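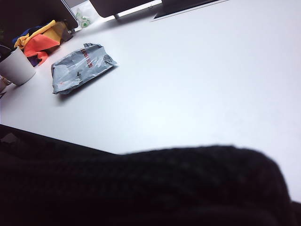 Stodeo open day: handling lab, May

The handling lab at Stodeo was open to visitors from 10 a.m. until late afternoon. The day covered the tabletop picking work, the parcel trials run for Vikoletti, and the control software, which is developed under the project name Clundereck. Sanne Van Acker led the tours and ran the morning demonstration. Captions follow the order of the tour.

Wrist camera, parcel table
Gray plastic mailer on the white tabletop, with red printing across its upper half. A white cup and a bundle of bright cloth are on the same table. The dark mass closest to the lens is the arm's own covering.

Why mailers
A carton has flat faces and predictable edges. A plastic mailer has neither, and its outline changes when it is touched. The grasp planner works from local surface shape and ignores the printed outline of the bag.

Background and glare
White tabletops make segmentation easy for dark goods and harder for pale ones. Semi-glossy plastic adds highlights that move with the camera. Clundereck compares views taken from different wrist angles before it commits to a grasp point.

Mixed objects
Rigid and soft items are placed on the table together. Cups are approached from the rim or the side, depending on clearance. Cloth is taken by a raised fold, and the planner will accept any fold that stands clear of its neighbors.

Morning demonstration
The run consisted of 52 pick attempts on mailers, 51 of them completed. The remaining attempt was stopped by the operator after the bag slid under the fingers — the log records it as a slip, with no fault on the arm.

Arm covering
Knit sleeves are used over the arm to keep dust and loose threads out of the joints. They are changed when the fabric starts to pull at the wrist. The sleeve has to be fitted with the arm at full reach, otherwise it bunches in front of the camera.

Operator station
Visitors could follow the wrist view live and step back through earlier grasps. The planner's chosen point is drawn over the image along with the next best candidate.

Afternoon session
Questions were mostly on cycle time and on what happens with torn packaging. Vikoletti's trial plan allows mailers up to 200 grams. Heavier bags are handled with suction on a separate cell, which was closed for maintenance.

The grasp logs from the demonstration are available from the lab on request. The Đàm cell, for folded textiles, will be added to the tour at the next open day.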